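Zaltwood simulation cell, pre-run safety checklist
Filled in by Trinh Cao, February 9, 2022

Good morning all, and thank you for bearing with my comments, which have grown rather long again. Bowl task, simulated table.

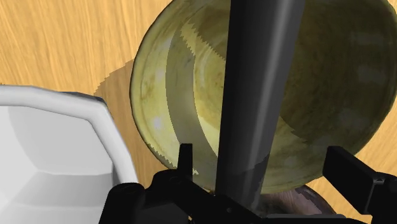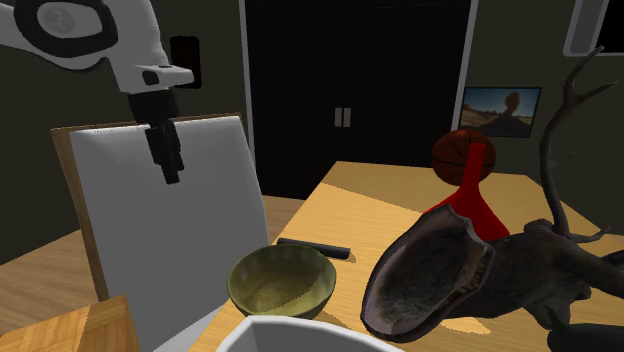
1. Speed limit set to 30 per cent for the first pass: YES. Please leave it there, even if the arm seems painfully slow!
2. Stop button tested from both desks: YES. Tomoyo Morikawa kindly pressed the far one for me.
3. Keep-out zones loaded: PARTLY. The walls are in, the table edge is not (I'd dearly like that done before June).
4. Grip force limit written in the log: NO. Somebody has it on a sticky note, I'm sure, but the log is where we look.
5. Run number noted: YES, 2177.

Happy to sign off once items 3 and 4 are closed.

Search this site Enter keywords Go

Recent items
Flivomer gripper: monthly check
Ikar cell: fencing and signs
Yokoyama arm: restart after a stop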